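Speaker notes - "The Paper We Keep"
Zuleica Pacheco, 8/11/19

Open slow. Let them find seats. 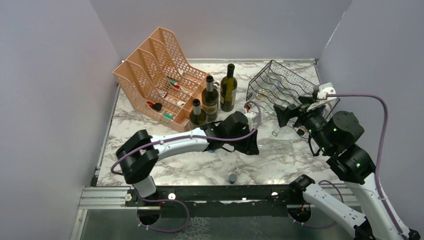
Ask who still has the manual for a toaster they no longer own. Wait for hands. Mine was a Gumard, died in 2000, manual in excellent health.

Then my aunt's filing system: one drawer marked TAXES, one marked NOT TAXES. She could find anything in 20 minutes, 12 if you left the room.

Main point, say it plainly: we file things so we can stop thinking about them. Finding them again is a separate hobby.

Read out the Halvorsen letter (yellow sticky, page 2). Don't do the voice. Last time I did the voice.

Skip the section on color tabs if we're running late - we will be.

Homework: throw out one folder before bed. Ivone will object that some of us have archives. Let her. She's got 77 boxes and a good lawyer.

Questions, then coffee.

Related talks
Labels Are a Promise - Shahnaz Gunawardena
My Year Without a Stapler - Emerson Assunção
In Defense of the Junk Drawer - Lyle Halvorsen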